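Filed under: Home, Odds and ends

Selling up the kitchen, one box at a time

May 2018

We move in July and the new kitchen in Ralton is a good deal smaller than this one. It has one run of cupboards, a cooker, a sink under the window and a gap where I hope the fridge will go. I measured the gap twice and got a different answer each time, so that is a job for the next visit.

I started with the cupboard over the fridge because I thought it would be the easiest. I can't reach it without the steps, so nothing in it gets used from one year to the next. It had a fish kettle, two flan tins, a fondue set with five forks and a bread maker with no paddle. I kept one flan tin. The rest went in a box by the front door.

The plates were harder. We had three sets, none of them complete. The everyday ones are plain white and have been chipped since before we came here. The second set came from my aunt and has a gold line, so it can't go in the microwave. The third I bought in a sale and never liked. It took me most of an evening to admit that the set I never liked was the one in the best condition, and that I was still going to get rid of it.

My rule in the end was to keep what I had used since Christmas. I broke it for the jam pan and for a jug that leaks.
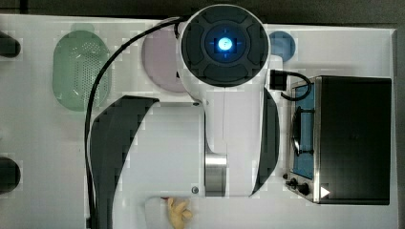 White table, toy kitchen things, blue light.

After the plates I did the drawers. There are four, and three of them were full of things that belong in the fourth. I found 40 takeaway menus, mostly from places that have shut. One was from Parus, on the corner by the old bus depot, where we used to go for the lamb and the flat bread. It has been a phone shop for years. I kept that menu, and I have no idea where I am going to put it.

There was also a bundle of receipts held together with a bulldog clip. The oldest was for the cooker, which cost £164 second-hand and has outlasted two new kettles and a toaster. It is staying with the house. The buyers asked for it, and I would not like to be the person who carries it down the steps.

Selling things has been slow. I put the bread maker on a local page and said clearly that the paddle was missing. I had six messages asking if it came with the paddle. The fondue set went in an hour to a man who wanted it for the burner. The gold-line plates I took to the saleroom at Dernance, which is a forty-minute drive if you don't get behind a tractor. They have a general sale every month and will take a mixed lot if you wrap it yourself. My lot number was 1,071, so I didn't stay to watch it sell. They post you a cheque. It paid for the petrol and lunch, with a bit left over.

I did have lunch while I was there, at Đinh, opposite the saleroom car park. They do a bowl of noodle soup and a pot of tea at a fair price and they don't hurry you. If you go on a sale day, get there before twelve.

Back home I moved on to the pans. You need fewer than you think if you cook for two. I have kept a large one with a lid, a small one for eggs and milk, and the frying pan. The wok was a wrench but the new cooker is electric and it would never have got hot enough. My sister's eldest has it now. She has a gas ring and a student's appetite.

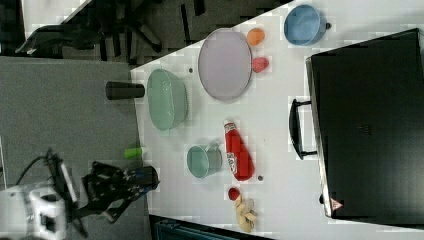 Pale blue bowl, big oval plate and a couple of small toy fruits.

The food cupboard is next. I have stopped buying anything in tins and we are eating our way through what is there, which means a lot of chickpeas. There are also five open bags of rice, all different. I tipped two of them together last night, thinking they were close enough, and they were not. One was done in ten minutes and the other was like gravel.

Boxes, if anyone else is doing this: the ones from the off-licence are the best for glasses because they come with dividers. Supermarket banana boxes are strong but have a hole in the bottom, so line them with newspaper or you lose your teaspoons. I labelled mine on the top to begin with, then stacked them and couldn't read any of the labels. They are now labelled on two sides.

Still to do are the cupboard under the sink, the shelf of cookery books and whatever is behind the washing machine. I'll write about the books separately as there are too many of them and I haven't made up my mind.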